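Game Shelf Moves to the Front Desk

The lending shelf at the Coutinho Street branch is open again, and board games can now go home on a regular library card.

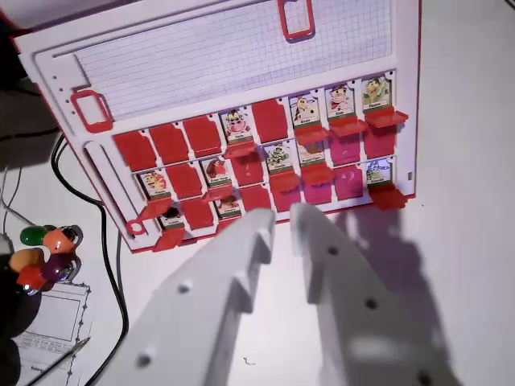 Yolanda Valderrama wrote in to ask whether families could keep a game for longer than a week, as her children rarely finish learning the rules before it has to go back. They can. Starting in April, the loan period for all games is 3 weeks, with one renewal if no other member has placed a hold.

The collection now stands at 70 games. Most are for two to four players, and the ages are marked on the spine with a colored dot: green for under six, yellow for six to ten, blue for everyone else. Puzzles over 3000 pieces are kept in the back office, so please ask at the desk.

Games must be returned inside the building during open hours. Do not use the book drop. Boxes come open in the chute and we lost parts from two sets that way over the winter - a full deck of cards in one case.

If a piece is missing when you get home, call the branch before you play and we will note it on the record. There is no charge for small parts such as dice or pawns. For anything larger we will try to order a replacement first.

Solange Fagundes is putting together the next order and would like suggestions, especially for word games in Spanish and Portuguese. Leave a note in the box by the copier or call extension 3558.

Game night stays on Thursday at 6:30 p.m. in the downstairs meeting room. Use the side entrance after 7, when the front doors are locked. Children under ten need an adult with them.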